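Measuring small amounts without making a mess

I mix most of my own cleaners now, and the thing that took me longest to get right was the measuring. For years I used a coffee mug and hope. Then in December I made a batch of descaler for the kettle that was far too strong, and I spent a whole evening rinsing and re-boiling (and the tea still tasted of vinegar the next morning!).

So I bought a proper kitchen scale. Mine is a Lemow and it was the cheapest one in the store, but it does the job. Water is the easy part - 300 grams on the scale is 300 milliliters, so you can put your spray bottle right on there and pour until you hit the number. My big bottle holds 700, and I write the recipe on the back with a paint pen so I never have to look it up. 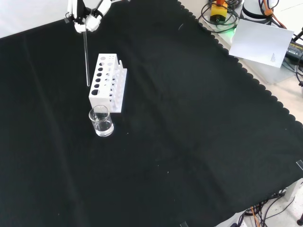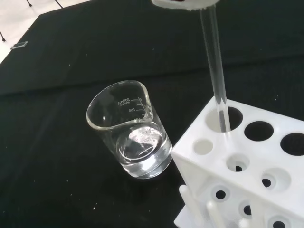

Citric acid is what I use on the faucets and the shower head, and it clumps something awful if you dump it into cold water. Use warm water, sprinkle it in a spoonful at a time and keep stirring. I gave up on metal spoons for this and went over to a thin glass rod, and I mix in a clear glass beaker with the milliliters printed up the side and a little spout for pouring. Rinse them both right away and stand them on a dish towel.

Label everything, even plain water. Tape falls off in a damp cupboard, so I go over mine with clear nail polish. And keep the vinegar stuff well away from the bleach, on a different shelf, with the lids on tight.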